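Visit report: gripper trials at Orlandini, September 2025

Two hand-held grippers at the kitchen table, bowls on a plaid cloth.
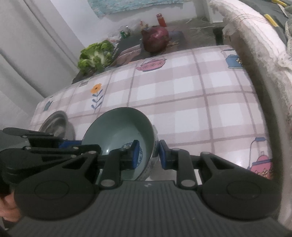
Purpose of the visit

Dorottya Kiss and I went to Orlandini to compare two fingertip pads for the hand-held tool before ordering a set. Leonardo Pace ran the station and Noemi Sartori kept the log. The arm cell was down for a controller change, so all trials were done by hand.

Station

The table is set up in a domestic kitchen with a printed cloth on it. The cloth is slightly glossy and throws a patch of reflected light. Pace leaves it on because the tracking has to cope with both glare and pattern. Test objects included a deep glazed bowl, pale green inside, and a gray metal bowl with a brushed interior.

Rim grasp

The standard approach puts one blue pad inside the bowl and the other outside, with the rim in the gap. Each pad was tried for 50 grasps per bowl. A grasp passed if the bowl stayed level through a lift and a 6 second hold.

Huvon pad: softer, better on glaze. It creeps under load on the metal rim, and the bowl rotates toward its heavy side.
Ferkance pad: stiffer, no creep. Needs more closing force on glaze and slips if the pads meet the rim at an angle.

We preferred the Huvon pad for tableware. Kiss would like the Ferkance retested with a thinner backing before we rule it out.

Camera

The view from the tool is wide enough to keep both fingertips visible, but the near finger link hides the lower part of a bowl during the approach. Sartori has been correcting for this by starting the approach higher. Of 681 clips in her log, 600 passed the tracking check. Most of the rejects were on the metal bowl.

Open points

Pad wear figures to come from Pace.
Price for the Huvon pads in small quantities.
Arm trials once the Ikovico controller is installed. Arnulfo Llanos will send dates.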